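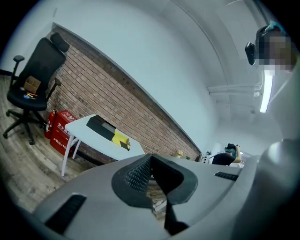
Forum Habitat groupé et participatif > Vie en collectif > Charges et répartition

Sujet : Répartir le chauffage commun, au m² ou par foyer ?

mirabelle_du_bas
Bonsoir à tous, je me lance parce qu'on tourne en rond depuis la rentrée. Notre habitat groupé (Irka, 18 logements, une chaufferie bois pour tout le monde) a toujours réparti le chauffage au mètre carré. Sauf qu'on a maintenant plusieurs personnes qui télétravaillent tous les jours et d'autres qui partent à sept heures et rentrent le soir, et les seconds commencent à râler. Moi je suis dans le camp des télétravailleurs, je l'avoue : la pièce du fond, c'est le fauteuil de bureau noir à dossier en maille avec son appuie-tête, un petit carton posé sur l'assise, le parquet clair, et j'y passe mes journées avec le radiateur allumé. Donc je vois bien l'argument. Mais de là à payer une surtaxe « présence », comme ça a été proposé à la dernière plénière... Vous faites comment chez vous ?

tonkinois
Au m², point. On a essayé autre chose pendant deux hivers et ça a fini en crise. Dès que tu commences à regarder qui est chez lui et à quelle heure, tu ouvres la porte à tout : qui utilise le plus la buanderie, qui a des ados sous la douche, qui reçoit sa belle-mère trois semaines. Le m² c'est bête mais tout le monde comprend.

Galoche
Pas d'accord du tout avec tonkinois ! Le m² pénalise les familles qui ont pris grand au départ et dont les enfants sont partis. Chez nous à Midton on a posé des compteurs de calories par logement, avec 30 % de la facture qui reste mutualisée (les couloirs, la salle commune, les pertes du réseau) et 70 % selon la conso. Ça a calmé les choses en un hiver. Et bizarrement on chauffe moins, surtout ceux qui laissaient la fenêtre ouverte au-dessus du radiateur...

mirabelle_du_bas
Merci Galoche, et ça vous a coûté combien les compteurs ? On a un devis de Prestard à 273 euros par logement, pose comprise, plus la relève chaque année. Ça me paraît cher mais je n'ai pas de point de comparaison.

Galoche
C'est un peu au-dessus de ce qu'on a payé, mais c'était il y a quelques années. Demande si la relève est à distance, sinon tu vas payer un déplacement à chaque fois. Et fais-toi préciser qui remplace la pile !!

pie-grieche
Attention, les compteurs ne règlent pas la question des murs mitoyens. Je suis au milieu, j'ai des voisins dessus, dessous et des deux côtés, je ne chauffe presque pas. Le logement en bout côté nord, lui, paie pour tout le monde. On a dû ajouter un coefficient de situation et là, bon courage pour le voter (quatre réunions, dont une qui s'est terminée à minuit passé).

tonkinois
Merci, c'est exactement ce que je disais. Compteurs, puis coefficients, puis coefficients des coefficients.

pie-grieche
Oui enfin tonkinois, chez toi c'est celui qui baisse son thermostat qui paie pour celui qui est en tee-shirt en janvier. Chacun son injustice.

lavoir22
Nous à Kaewsai on a coupé la poire en deux : au m² pour tout le monde, et ceux qui travaillent à la maison versent un petit quelque chose au pot commun s'ils veulent, sans contrôle. L'an dernier on a récolté 561 euros, ça a payé le ramonage et une partie du bois de la salle commune. Autre idée, on a aussi ouvert une pièce de travail partagée à côté de la buanderie. Quand on est plusieurs dedans, autant de radiateurs en moins ailleurs.

mirabelle_du_bas
Ah, la pièce partagée, ça me parle ! On a un local à vélos d'hiver qui sert peu. Par contre j'ai des visios une bonne partie de la journée, je plains ceux qui seraient à côté de moi. Vous gérez comment le bruit ?

lavoir22
Mal 😅 On a dit « visios dans la petite chambre d'amis quand elle est libre ». Elle est rarement libre.

Galoche
Mirabelle, avant de voter quoi que ce soit, relisez votre règlement intérieur. Chez nous il fallait l'unanimité pour changer la clé de répartition et on ne s'en était aperçu qu'après le vote.

mirabelle_du_bas
Aïe. Je viens de vérifier, c'est deux tiers des foyers chez nous, donc jouable. Je mets le devis et la proposition du pot libre à l'ordre du jour de jeudi, et je vous dirai ce que ça donne.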